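Second arm or new grippers? We have to pick by the end of the month

23 February 2020

I've spent most of this weekend with a spreadsheet open on one half of the screen and a quote from Gukance on the other, so I may as well write up where we've got to with the equipment money. A few of you have been asking (some of you more than once, you know who you are) and the short version is that we've got a plan, it's nearly signed off, and there's one bit I still want to argue about.

Quick recap for anyone who missed the January meeting. Our laundry project, Pekow, has been running on one arm since the start. It does the picking up, we do the swearing. The aim for this year is to get it from lifting clothes out of a basket to lifting them, spreading them out and handing them over to be folded, and you really do want two arms for that. Cuiping Cao has been saying so since before I joined and I've come round to her way of thinking, mostly by trying to spread out a T-shirt with one hand while she stood there and watched me.

So the obvious thing to do with the budget is buy the second arm. Lovely! Except the quote came in higher than I'd pencilled in, and it doesn't include the stand, or the cabling, or the delivery, or a spare set of fingers. The stand on its own is £562, which seems a lot to me for something whose whole job is to stay still. I rang to ask whether that was a typing error and it wasn't. They were very nice about it.

Noman Bukhari then did what Noman always does, and asked what we'd get if we didn't buy the arm at all. Annoyingly it's a good question. We've been through the log of missed picks, and a great many of them come down to the fingers. They're fine on towels and anything with a bit of body to it. Sports tops are another matter, all that slippery mesh, and so is anything that's ended up flat against the side of the basket. A second arm with the same fingers would just give us two chances to drop the same shirt.

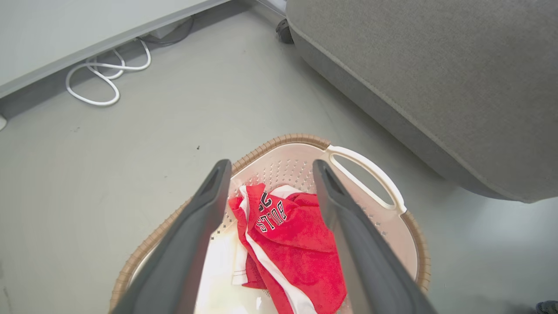

Going in for the Bulls jersey, with something white still to come underneath.

Better fingers aren't expensive by comparison. Patton do a set with soft pads for £700, and the pads are meant to be swapped when they wear out, so there's a running cost there that I've put down as £20 a month. I made that up, more or less, from what we get through now in tape. Kubo have a cheaper pair at £500 but the pads are glued on, and when they go you buy the lot again. Cuiping likes the Kubo ones because they're narrower and she thinks they'd get down the side of the basket better. I like the Patton ones because I'm the person who'd have to peel the old pads off the others with a scalpel. We've asked both firms if we can have a loan pair for a fortnight. Patton said yes straight away and Kubo are getting back to us.

What I've put forward, then, is this. Fingers first, out of the money we've already got. Stand next, even at that price, so the bench can be moved and the floor marked out before anything heavy arrives. Then the second arm in the new budget year, when we can order it with the right fingers from day one and not pay twice. It's slower than anyone wanted, me included, and I know it means another few months of one-handed work. But I'd much sooner have one arm that can pick up a football shirt than two that can't.

The bit I want to argue about is the baskets. Yes, baskets. At the moment we test with whatever people have brought in from home, which was charming to begin with and is now driving me round the bend. They're different heights, the rims stick out by different amounts, and every time one goes back to its owner (usually on a Sunday night, when the owner has run out of clean socks) we lose our settings for it. I'd like to buy a proper set, keep them here, write on the bottom in marker pen and never let them leave the building. Noman says the mix is the whole point, because real houses have all sorts, and if we only ever test on ours we'll end up with a machine that only works on ours. He's right about that as well, which is getting tiresome. My answer is to buy a mixed set, and I've got a list of shops.

Clothes, on the other hand, cost us nothing and I'd like to keep it that way. If you've got things you no longer wear, please bring them along. We're doing very well for T-shirts and tea towels. What we could do with is awkward stuff: hoods, long sleeves, leggings, anything with a zip, anything shiny. Sports kit is very welcome, particularly the thin mesh kind that we're so bad at. Clean, please! I shouldn't have to say it but I've opened the bags.

There's one more line on the sheet that I should own up to, and that's insurance. I hadn't put any in. Cuiping spotted it about four minutes into reading the draft and was kind enough to wait until we were on our own before bringing it up. It'll need adding for the second arm, and I've asked for a price, and until it comes back the total for next year has a question mark beside it in red. Same goes for the electrician, who needs to look at the sockets on the far wall before we plug anything else in over there.

If you'd like to see the spreadsheet, ask me and I'll send it over. It's got three tabs and the third one is a mess, so start with the first. Comments by Friday would be ideal, as the order for the fingers has to go in before the end of February if it's to come out of this year's pot. After that the money goes back where it came from and I'll have to ask for it all over again, and you'll be reading another one of these.

The loan pair from Patton should be with us the week after next. Cuiping has first go, then me, and Noman's bringing his cycling jacket.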